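Skotstead Community Workshop
Annual Safety Inspection: Woodworking and Assembly Areas
Checklist with Inspector's Comments

Inspection period: August 2026
Inspector: Farzad Naseri
Accompanied by: Hagos Mamo, workshop supervisor
Areas covered: machine room, bench area, finishing room, lumber store

Ratings used: S (satisfactory), A (attention needed), U (unsatisfactory, work must stop until corrected), N/A (not applicable).

1. Exits and walkways

1.1 Exit doors open freely from inside: S
1.2 Exit signs lit: S
1.3 Walkways clear to full marked width: A
Comment: Offcuts were stacked inside the yellow line beside the lumber store door. They were moved during the visit. The supervisor is asked to repaint the line where it has worn away near the band saw.
1.4 Floor free of trip hazards: S

2. Fire safety

2.1 Extinguishers mounted, charged and tagged: A
Comment: The extinguisher in the finishing room is in good order, but its tag has not been signed since last October. Monthly checks may have been done and not written down. An unsigned tag is treated as a missed check.
2.2 Oily rags kept in a lidded metal can: S
2.3 Finishes and solvents in the closed cabinet: S
2.4 Alarm call points not blocked: S

3. Machine room

3.1 Blade guards fitted and adjusted: S
3.2 Emergency stops tested on every machine: S
3.3 Push sticks within reach of the table saw: A
Comment: One push stick is badly chewed at the notch and should be thrown out. Members continue to repair these with tape, and the practice should end.
3.4 Riving knife aligned with blade: S
3.5 Machines locked off when the room is unattended: U
Comment: The key to the Kirnholm planer was found in the machine. Mr. Mamo removed it at once and it is now held in the office. This item was also raised at the previous inspection. A written key procedure is required before the planer is used again.

4. Dust control

4.1 Extraction running at each machine in use: S
4.2 Collection bags emptied before they are full: S
4.3 Fine dust removed from ledges and light fittings: A
Comment: Dust had settled on the tops of the light fittings in the bench area. It should be vacuumed, never blown down with compressed air.
4.4 Respirators clean and stored in bags: S

5. Benches and work surfaces

5.1 Benches stable and level: S
5.2 Surfaces free of splinters, nails and dried glue: S
5.3 Loose boards supported flat before work begins: S
5.4 Vises and clamps in working order: A

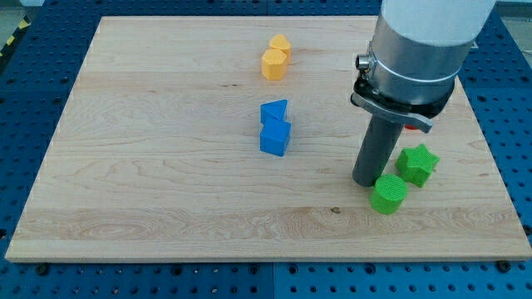 Comment on 5.4: The screw on one end vise slips under load. Gebremedhin Wubshet has ordered the part from Agudelo. Until it is fitted, the vise should carry an "Out of Use" tag - a verbal warning to members does not meet the requirement.

6. Hand and portable tools

6.1 Edge tools sharp and stored with edges covered: S
6.2 Cords and plugs undamaged: A
Comment: The cord on the Rarkari sander is cracked where it enters the handle. The tool was withdrawn during the visit.
6.3 Borrowed tools signed out and back in: S

7. First aid and records

7.1 First aid kit complete and in date: A
Comment: Eyewash bottles are past their date and must be replaced. The bandages and dressings are in date.
7.2 Accident book available and up to date: S
7.3 Induction records held for all current members: A
Comment: The register lists 58 members. Induction forms for three of them could not be produced. These members may not use the machine room until the forms are found or the induction is repeated.

Actions required

Item 3.5: Hagos Mamo. Before the planer returns to service.
Items 2.1 and 7.1: Robel Woldemariam. Within two weeks.
Items 3.3, 5.4 and 6.2: Gebremedhin Wubshet. Within two weeks.
Items 1.3, 4.3 and 7.3: Hagos Mamo. Before the end of October.

General comments

Housekeeping in the bench area has improved, and the new lumber racks have been fixed to the wall as requested. Record keeping has not improved to the same degree. Most of the items marked A would have been found by a routine monthly walk-through, and the inspector recommends that the monthly sheet be brought back into use and signed by the person on duty.

Copies of this report go to the workshop office and to Fuad Bogale for the building file. Questions about any rating should be put to the inspector in writing, with the item number given.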